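Search this site Enter keywords

Let the Library Stay Open Late

Aug 11, 2021

The Piltutberg town council wants to close the public library at five every day, starting in November. The plan would save money on staff and lighting. I think it is a mistake, and I think the council is looking at the wrong numbers.

The report says that only 62 people a week come in after five. That sounds low until you ask who they are. The day visitors are mostly retired people and parents with small children. The evening visitors come from jobs. Many work at the Nogueira bottling plant, where the day shift ends at half past four, and the bus from the plant doesn't reach Main Street until after five. If the doors are locked by then, those people don't have a library. They have a building they pay for and walk past.

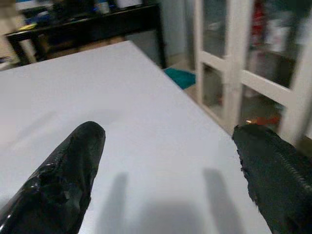

The council has pointed to Juralstead, which cut its evening hours and says it had few complaints. I don't find that convincing. People who work late are the least likely to show up at a meeting and complain, and a change like this falls on them first. Juralstead also has a college library that lets in the public until ten at night. We have nothing like that.

There is also the matter of home internet. The report lists 460 households in town without it. A teenager in one of those homes has a few hours after school to get assignments done, and some of those hours go to sports or a job at the Plekis grocery. Closing at five leaves very little.

I would accept a compromise. Open at noon on two weekdays and stay open until eight on those days. The staff hours would be about the same, and the mornings are slow anyway by the library's own count. The council could try it for a year and see what happens.

What I can't accept is a cut made on one weekly figure, with no survey of the people affected. The survey would take a page of questions and a box by the front desk – it could be done before November.

Contact us | Copyright 2021 | Back to top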